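Snack Habits and Study Breaks - Final Report
Wilson Ríos and Nhung Hoàng
Group project, Intro to Nutrition

Our question: do students read the label before they eat somthing sweet? Short answer, mostly no. We asked 337 students at the Triệu dining hall and the library. Paper survey, one page, 16 questions. Took longer than planned - the library printer was down.

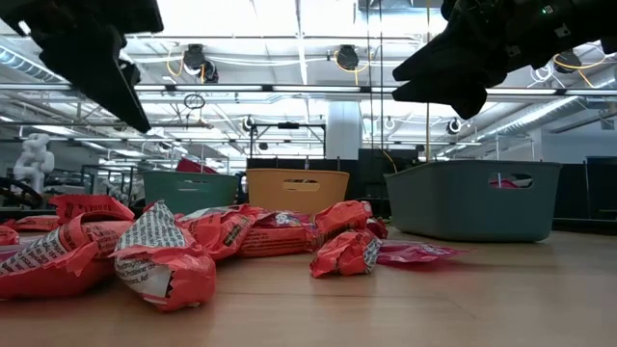 Most people snack between classes. Price came first as a reason, taste second. Sugar was way down the list. Only 20 students said they check serving size every time. We expected more, Nhung guessed a third.

Problem with question nine. "Small snack" means differnt things to different people, so we threw that one out. Should have tested it first.
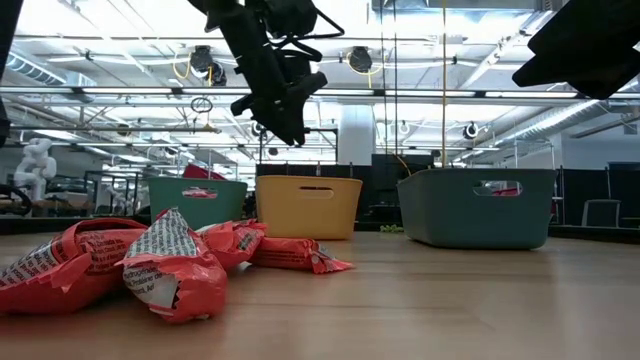
Part two was the diary. People wrote down what they ate during a study session and when. Lots of blanks. Evening entries were the fullest, mornings almost nothing. Not enough to run stats on, so we just read them and grouped the comments.
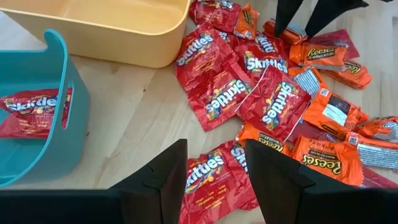

Limits: one campus, self reported, close to finals. People snack more then (probably). If we did it again - shorter survey, start in July with the summer group, and collect the diaries daily.

Raw answers are in the appendix.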